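Hosis 汇率显示牌(柜台型)
首页 > 产品 > 货币兑换设备 > 显示牌

Hosis 是 Gumton 公司为货币兑换店、旅馆前台和小型进出口公司做的汇率显示牌。它可以同时显示34种货币的买入价和卖出价。在市场比较平静的时候,很多店一天只改一次价格,用手写的牌子也可以。可是央行开会的那一天,或者政府的人说了一句让市场紧张的话以后,价格在一个下午里要改很多次,手写的牌子就跟不上了。Hosis 主要是为这样的日子设计的。

价格从哪里来
显示牌连接 Fillevura 软件。您在软件里选择参考汇率的来源,然后给每一种货币设定自己的差价。参考汇率变动以后,软件会先计算新的价格,再请您确认。如果您选择“自动”方式,新的价格不经过确认,直接送到显示牌上。我们建议新用户先使用“确认”方式,等熟悉差价的设定以后再改为自动。

波动限制
每一种货币都可以设定一个波动限制。当参考汇率在短时间内超过这个限制,显示牌会停止更新该货币,并且在价格的位置显示横线。店员看见横线,就知道这个货币现在需要店长决定。限制的数值由您自己填写,出厂的时候是关闭的。

两种价格表
有些店对大额和小额的现钞给不同的价格。Hosis 可以保存两张价格表,用遥控器切换,也可以按时间切换,例如早上九点以前使用第一张。切换的记录保存在 Fillevura 里面,可以导出成表格,交给会计。
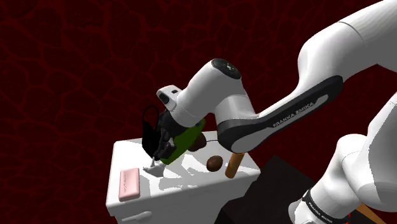
Kanyarat Jitpraphai 写道:我们的店在 Chaimongkol 路上,用这个牌子已经过了一个雨季。央行宣布利率的那个下午,美元的价格改了很多次,客人在排队,我只需要按确认。我不太满意的地方是,横线出现的时候没有声音,如果我正在数钱,就看不见。希望以后的版本可以加一个提示音。

Gumton 回复:谢谢您的意见。提示音在 Fillevura 的设置里已经有了,位置是“通知”下面的“声音”,出厂时没有打开。请注意声音是从电脑发出,显示牌本身没有喇叭。

规格
宽度:785毫米
亮度:700尼特
货币数量:最多34种,每页显示的行数可以调整
连接:有线网络或无线网络
语言:中文、泰文、英文,可以两种语言轮流显示
安装:台面支架或者墙面安装,两种配件都在包装盒里
保修:两年,遥控器的电池除外

断网的时候
网络断开以后,显示牌保留最后一次确认的价格,并在右下角显示更新的时间。您可以设定一个时间,超过以后价格全部变成横线。在行情变化大的月份,我们建议把这个时间设得短一些。网络恢复以后,价格不会自己回来,需要店员再确认一次,使用“自动”方式的店也一样。

关于汇率数据
Hosis 显示的是您自己店里的价格,不是官方汇率。参考汇率的来源可能有延迟,延迟的长短请向数据提供方询问。Gumton 不提供投资方面的建议,对因为价格设定错误而产生的损失也不负责任。有些地方的法律要求兑换店把营业许可的号码和价格放在一起,您可以使用最下面的一行文字来显示这个号码。

订购
请在订单里写清楚安装方式、需要的语言和店的数量。同一个公司有几家店的时候,可以用一个 Fillevura 账户管理,各店的差价分开设定。十二月的订单比较多,交货时间会比平时长。产品问题请联系 Montri Khamphan,安装和维修请联系 Chaiwat Phuthong。

相关产品
Hosis 汇率显示牌(橱窗型)
Hosis 备用遥控器
Fillevura 多店账户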